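Grasp planner: wrist view now corrects the approach

The Clerkside bench moved to the new release of Comell, our grasp planning stack, on 12th June. The main change is in the last stage of the approach. Earlier versions took a single pose estimate from the overhead camera and ran the trajectory open loop from there. Any calibration error between the overhead camera and the arm base went straight into the grasp.

Comell now takes a second estimate from the wrist camera at 70 mm standoff and replans if the lateral offset between the target centroid and the finger midline exceeds 12 mm. Narrow upright cartons are the hard case. They have a small footprint and tip easily, so a finger that arrives off centre will push the carton over before the jaws close. With the Walkers shortbread box left of the gap between the fingers, as in the view below, the correction is a sideways move of the tool – descent stays locked until the offset is back under the threshold.

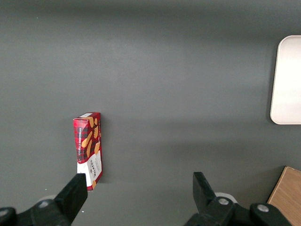 Known issues

Tartan and other repeating prints still produce false feature matches in the Sunine tracker. Friederike Frerichs has a branch that weights the carton outline over the surface print. It should be merged before the Oltmanns trial in December.

Log files from before the upgrade need converting before replay. The script is in the tools folder.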